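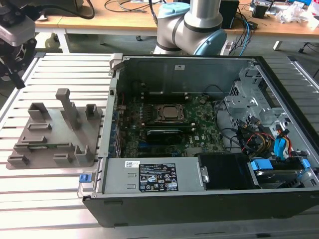 **Computer repair evenings at Morholm: what we do in December**

Dear friends of the workshop,

I would like to write some words about the old desktop computers, as many of you asked me in the last weeks. We have received 16 towers from the Bielecka office, and now we open them one by one. If you would like to learn how a computer is made inside, it is a good moment to join.

We always start in the same way. The power cable is taken away, the tower goes on its side, and the side panel comes off. In this position all the parts look up to you, and you don't need to hold anything with your knee, as I did at home for many years. In the tower we opened first, the motherboard is green and the processor is silver, with a metal bracket that keeps it in its place. The graphics card lies just under it. The hard drive sits in its bay with blue plastic clips, and I like this kind very much, for we can remove the drive without searching for small screws.

Please be patient with the cables. They are black, yellow, red and blue, and they go in bundles under the metal drive cage. Before you pull out any of them, make a photo with your phone or put a piece of paper tape with a number. Last May I did not do it, and I lost a whole evening with one small connector.

One thing is not allowed for anybody: to open the power supply. It is the gray box with the black label and the warning signs. If we think it is bad, we change it as one piece. Tassanee Klinhom has a tester for them and she will show how to use it.

What we need from you:

- small boxes with a lid, for screws
- soft brushes (a clean paint brush is also good)
- SATA cables, any length
- hard drives which you don't use anymore. We erase them here, and you can stay and watch

The drives that are still healthy go back into the finished computers. We have 173 euros left for spare parts, so new memory must wait until after the holidays. The first finished computers are promised to the reading room in Dituvico, and they asked for a keyboard and a mouse with each one. If you have these at home, please bring them also.

The next evening is Wednesday, 13 December 2023, from six o'clock. The door on the yard side will be open. Please wear no wool sweater, and come also if you have never held a screwdriver.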